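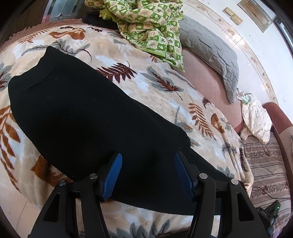
Black knitwear laid out on the bed

Damp and mould in a rented room: household tips

Most of the mould people find in a bedroom starts as condensation. Warm air from the kitchen, the bathroom and the people asleep meets a cold wall and leaves its water there. The tips below are for small patches on paint, tile or window frames. Anything bigger than about a square metre, or anything that came from a leak or a sewage pipe, should go to the landlord in writing before you touch it.

Cleaning a small patch

Open the window and shut the door to the rest of the house. Wear rubber gloves, goggles and a close-fitting dust mask. Do not brush the patch dry, as that throws spores into the room.

Wipe with a cloth wrung out in warm water and a little washing-up liquid, working from the outside of the patch inwards. Bag the cloth and throw it out. If you use a shop-bought mould spray, follow the label and never mix it with bleach or another cleaner. Dry the wall with a second cloth and leave the window open for an hour or two.

Bleach takes the colour out of the stain on plaster but often leaves growth underneath. If the patch is back within a month, the wall is still getting wet.

Clothes and bedding

Keep wardrobes 10 cm off an outside wall and do not pack them tight. Knitwear put away slightly damp will smell by January. Air it first, then fold it loosely.

Musty bedding should be washed at the hottest setting on the care label and dried right through, seams included. Turn duvets over halfway through drying and feel the corners – they are always last.

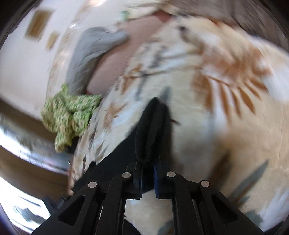 Leaf and star print bedding

Mattresses pushed against a cold wall go mouldy on the side you never see. Pull the bed out once a month and look.

Old buildings and asbestos

Textured ceilings, old floor tiles, pipe lagging and the boards behind heaters may contain asbestos if the building went up or was refurbished before 2000. You cannot tell by looking. Do not sand, scrape, drill or vacuum them, even to get at mould. Ask the landlord for the asbestos survey if there is one, and leave the surface alone until you have an answer.

Keeping a record

Raquel Cordeiro, who rents in the Simum flats, kept a notebook for 9 weeks with the humidity in each room at breakfast and at bedtime. Her bedroom never went below 70 per cent, and the landlord's agent fitted a new extractor fan after reading it. A cheap humidity meter is good enough for this. Aim for 50 per cent, and note the days you dried washing indoors.

Send photos with your letter, keep a copy, and write down the name of whoever you speak to on the phone.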